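Plestum working group, October meeting
Minutes, started 2:05 pm

Last month's minutes stood with one fix: the Hosoda comparison is still open.

Item 1. Wrist-view results in simulation
Sayaka Ichikawa presented. The Dreltau policy was trained on simulated wrist-camera views and tested over 124 episodes in rooms it had not seen. She reported that randomizing wall colors and textures cut failed grasps by 14 percent against the baseline.

Several people asked what the baseline was. It was the same policy with fixed textures, trained on a smaller set. The group felt this mixes two changes and that the 14 percent can't be put down to textures yet. Sayaka agreed to rerun with matched set sizes.

It was also asked how many seeds were used. Answer: five. The spread was not on the slide. Please put it on the slide.

Item 2. Does the policy look at the room at all?
Discussion ran long. One view was that the policy learned where the fingers are and mostly ignores the rest, so changing the walls would do little. The other view was that it leans on big flat surfaces to guess its height. Neither side had data.
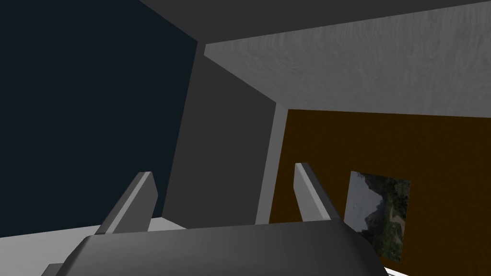 Proposed check: hide the background, keep the gripper, and see if success drops. Then the reverse. Sayaka thinks this takes roughly nine days of compute on Isusgate. The chair said the last estimate was also short and asked for a small run first.

Concern was raised again that wall pictures and countertops in the sim rooms are drawn from one small pool, so "unseen rooms" may be a generous name. No decision. The wording in the draft will change to "new layouts" until someone checks the overlap.

Item 3. Real arm
Not discussed. No real-arm numbers will go in the abstract.

Actions
SI: matched rerun, spread over seeds, small masking run
SI: overlap check on room assets
Chair: ask about Isusgate hours

Ended 3:20 pm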